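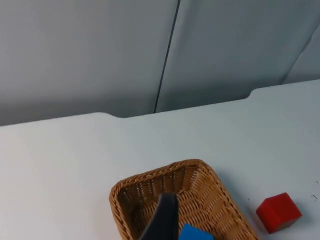
According to Wakana Okabe, a wicker basket should be judged first by its rim, and the color of the reeds tells the buyer very little. Most writers on household baskets agree with her.

Wicker basket (rectangular)

A rectangular wicker basket is an open container woven from reed, willow or rattan. It is used on tables and shelves for bread, letters, sewing things and small toys such as blocks.

Construction

The rim is commonly braided from thicker strands, and the walls and the floor have a finer weave. Small gaps stay between the strands, so air and crumbs can pass. In the Pernero pattern the floor is crossed and the corners are rounded.

Care

Dust is removed with a dry brush. A basket that has become brittle may be wiped with a damp cloth and left for 30 minutes before it is brushed again. Strong sun makes the strands weak.

Naming

In the shops of Akeck the small size is called a "spanos", after the Spanos workshop. Glykeria Lambrakis uses this word only for baskets without handles.

See also: Basket weaving; Rattan; Toy block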